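Buy the Hands First

Budget season again, and the robot line is back on the spreadsheet. How one home-services firm is planning its equipment spend before a single robot gets ordered.

Gremonley cleans homes. Dishes, tables, floors, trash out. It has 19 households signed up for a pilot it calls Malska, a plan to get a tidying robot into ordinary living rooms, and a purchasing office that has been burned before. A robot vacuum fleet, bought in a rush, two budgets ago. Most of it in a storage unit now.

So this time the order is reversed. Arms last. First purchase: hand-held grippers, the kind a person carries around a room doing chores while a camera on the tool records how it's done. The recordings train the software. The software decides what robot is worth buying. Or that's the theory, and the theory has a line item.

Part of the appeal is where the things can go. No base to bolt down, no clearing the furniture. Rugs, slippers, a plaid cushion with lace trim, all of it stays where it is and the work happens over the top of it. A container held between two blue finger pads, a white cloth or tissue in the other gripper, up by the rim.
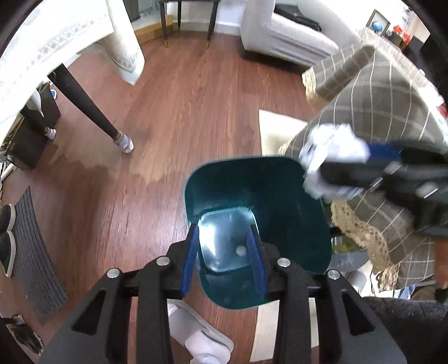
Dorrit Haskamp

The first quote Gremonley got came from Van der Linden, a reseller that mostly does warehouse gear. $2,882 for a pair. Purchasing liked the number. Then came the questions nobody had put on the form. Does it include spare pads? Charging? Storage for the footage? No, no, and "we can look into that."

Pads are the one to watch. They're what touches everything, so they take the beating, and a supplier who treats them as an accessory will bill them as one. Ask for the pad price in writing before you ask for the discount. Ask about lead time too. A gripper waiting on pads earns nothing, and the person hired to carry it still gets paid.

Which brings us to labor. It's the biggest line in the Malska plan by a wide margin and it was missing from the first draft altogether. Gremonley had budgeted for hardware like hardware was the project. The plan now calls for 200 hours of recorded chores before anyone is allowed to talk to an arm vendor, and every one of those hours has a person in it. Plus setup. Plus travel between homes, parking, somebody to check the files at night.

One tool or two per person? Flellik, the other bidder, pitched a single-hand kit at a lower price and it nearly won. The trouble is the chores. Try holding a bowl steady and working on it with the same hand. Single kits are fine for picking things up and dropping them in a bin, not much else, and Gremonley's customers want the rest of it. The single kits came off the shortlist in July.

Then there's what to practice on. Early drafts had a props budget — plastic fruit, matching cups, a fake kitchen. Cut, all of it. Real rooms come with their own supply. Tissue packs with shiny wrinkled wrappers. Balled-up paper. A bottle cap, small and ribbed. Cardboard roll cores, a box on its side. Soft stuff, stiff stuff, see-through stuff, and none of it costs a cent. A jaw that opens wide is what the money should go on, because paper balls are bigger than they look on a spec sheet.

One more item that gets forgotten is the grip end, the part a person hangs on to. Bulky housings tire people out. Gremonley now asks for a loaner and a full working shift before signing, and has its own crew members fill in the feedback sheet, not the project office. Weight on paper tells you very little. Wrists tell you by lunch.

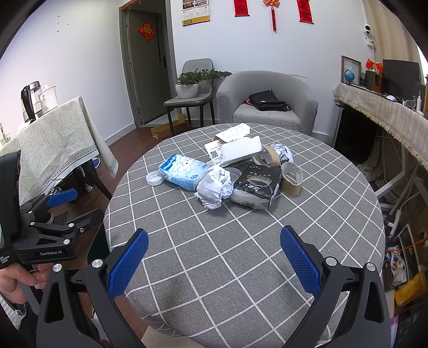 What to put in the budget

Pairs, not singles, if the chores need both hands. Add a spare pair if you run more than one crew, since a dead unit stops the hole day.

Pads and small parts as their own line. Don't bury them in maintenance.

Storage. Video piles up fast, and two copies is the minimum.

Household payments and a consent form in plain language. Family photos, calendars, screens, whatever is on the wall ends up in the recording. Customers should hear that before the first visit and get a say in which rooms are used.

Labor, again. Then check it and raise it.

And leave the arm line blank. Gremonley's finance people hated that, a row with a name and no number. It's still there, between vans and uniforms, and it stays empty until the recorded hours are in and somebody has looked at them. The Van der Linden quote expires before then. They've asked for an extention.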